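Chapter 4
What a Home Robot Standard Can and Cannot Promise

Safety standards are written by people who have to agree with each other. Keep that in mind through this chapter. A rule that survives a long drafting process is usually one that every party could live with, and a rule everyone can live with may not ask very much. Students often arrive in this course believing that a machine that meets a standard is safe. By the end of the chapter you should be able to say which hazards a given rule covers, how it was tested, and what was left out.

4.1 From the Cell to the House

Older rules for robot arms assumed a factory. The arm stood behind a fence, the floor was flat and bare, and the parts came in the same way up every time. If a person opened the gate, the arm stopped. Much of the language still in use today comes from that setting. "Workpiece," "operator," and "safeguarded space" all make good sense next to a welding line. They make less sense next to a kitchen sink.

Drafters have dealt with this mostly by adding definitions. The Tramlow guideline, which we use as our main case, has 46 clauses on household handling robots, and 13 of them do nothing but define terms. One tells us that a "household object" is any item "reasonably expected in a dwelling." Ask yourself what that rules out.

4.2 The Trouble With Test Objects

A gripper is normally tested on a set of standard objects: blocks, cylinders, a soft ball, perhaps a cup. These are easy to buy and easy to measure, and two labs can compare results. They also share a set of features that real belongings lack. They have no lids or drawers. They are clean. They stand on a plain surface in even light.

The Calado trial is often quoted as proof that the Tramlow tests carry over to the home. It reported 600 grasps with almost no drops. Read the methods section, though, and you find that only 12 objects were used and that each was returned to a marked spot between attempts. The result is real, but it tells us that the gripper could pick up those things from those spots. The sales material that followed made a much larger claim.

Compare that with ordinary storage. A plastic box may have a handle sunk into its lid, a latch tab at the edge, and a drawer that sticks out a little from the side. Each one is a different contact problem. Scuffs and grime can change how a surface looks to a camera, and a strongly veined floor or a busy wallpaper gives the vision system plenty of edges that belong to nothing the robot should touch.

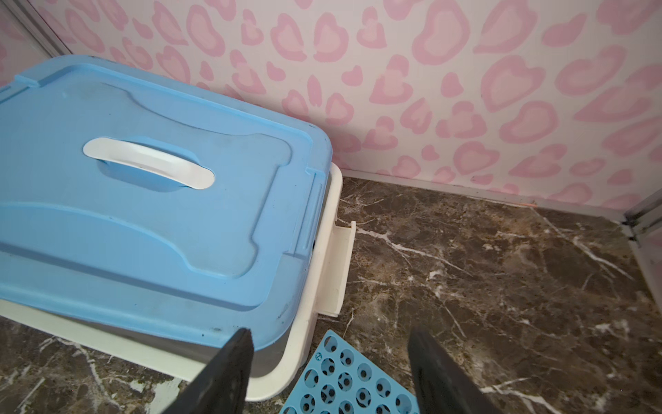
4.3 Reading a Clause Closely

Clause 22 of the guideline says that gripping force "shall be limited to the level needed for the task." It sounds strict. In practice the maker decides what the task is, and so the maker sets the limit. An assessor can check that a number was written down and that the robot stays under it. The clause gives no way to check that the number was a sensible one.

The Nondodon revision tried to fix this by asking for a separate force limit for each class of object. That was an improvement on paper. It also moved the problem, as someone must now decide which class an object falls into. A closed box and a box with its drawer partly out may need quite different handling, and the revision puts both under "rigid container."

The Kasolero code takes another route. It sets no force limits by class and asks the maker to publish every failed grasp from testing, with the conditions under which it happened. Makers complain about the cost. We think the approach has merit, but it depends on complete records, and the code has no penalty for leaving a failure out.

As you read the extracts in the next section, mark each use of the words "reasonable," "suitable," and "as needed." Then note who gets to decide.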